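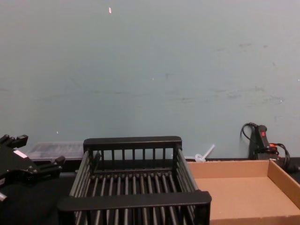
Selturstead's Hendik quarter gets its high street back

Residents of Hendik, the hillside neighbourhood just south of Selturstead town centre, will have their old shopping street to themselves again this November, when Rusu Lane closes to through traffic and reopens as a place to walk, eat and browse.

The lane is home to 30 independent shops and cafés, with seven more due to open before the end of winter. Hendik has 3,090 households, and most are within a short stroll of it.

"I grew up above the bakery here and I've never seen the street so busy with plans," said Valbona Popescu, chair of the Hendik Neighbourhood Association. "People keep stopping me to ask when the benches are coming -- soon, I promise!"

The work also brings new paving, wider crossings by the primary school and about 100 young lime trees between the station and Flollar Park. Deliveries will be allowed until 10 am.

Jalen Sorensen, who leads the project for the town council, will guide a free walk along the route on opening morning. Meet at the park gates at 9.30 am. Dogs and pushchairs welcome.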